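Folding flat linen: notes on order of work

I have been reworking how I fold large flat items, mostly because my linen shelf is 324 mm deep and nothing I folded by the old method fit on it. The old method was whatever my arms did. The new one has a fixed sequence, and I have kept to it since April.

The first change was the surface. A double bed is too low for me and the mattress gives under the hands, so creases form while you are trying to take them out. A table at hip height is better. I cover mine with an old white flat sheet, pulled square to the table edges. It gives some grip, so the top layer stays where it is put, and a colored item shows its outline clearly against it. The sheet itself does not need to be ironed. Faint creases in it have no effect on the result that I can measure.

The second change was to stop shaking things out in the air. Shaking works for a pillowcase. With anything wider than my arm span it just moves the twist from one end to the other. I now drop the item on the sheet in whatever heap it came in and look for a corner.
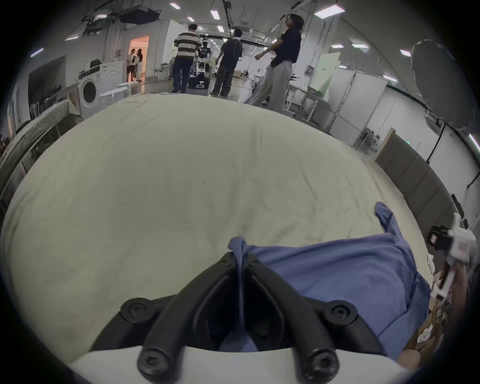
Once one corner is found, follow the hem from it, never the middle of the cloth. Run the hem through the fingers to the next corner and lay that edge down straight. Any twist still in the cloth ends up on the far side, where it can be opened by lifting the remaining two corners and walking them back. On cotton this takes me under a minute. Jersey is slower, as the hem curls.

After that the folds go in this order:

Long edge to long edge, hems inside.
Smooth from the fold toward the hems with the flat of the hand.
Long edge to long edge again.
Short ends to the center, leaving a finger's width of gap.
Close on the gap.

The gap matters more than I expected. Without it the last fold bulges and the stack leans after 5 items or so.

Li-hua Tsao wrote to me after the last post to suggest folding in thirds on the first pass. I tried it on a Hamann duvet cover and a plain Mavton sheet. Thirds gave a narrower packet, but the middle layer crept on the duvet cover and I had to open it twice. On the sheet it was fine. I will probably keep thirds for single layers and halves for anything with two.

Final packet width for the Mavton sheet, folded in halves, was 310 mm, which clears the shelf. The duvet cover does not clear it yet. Its buttons add thickness along one side, and I have not decided whether to fold them to the inside or leave them at the back of the shelf.

Fitted sheets are still unsolved and will get a separate post.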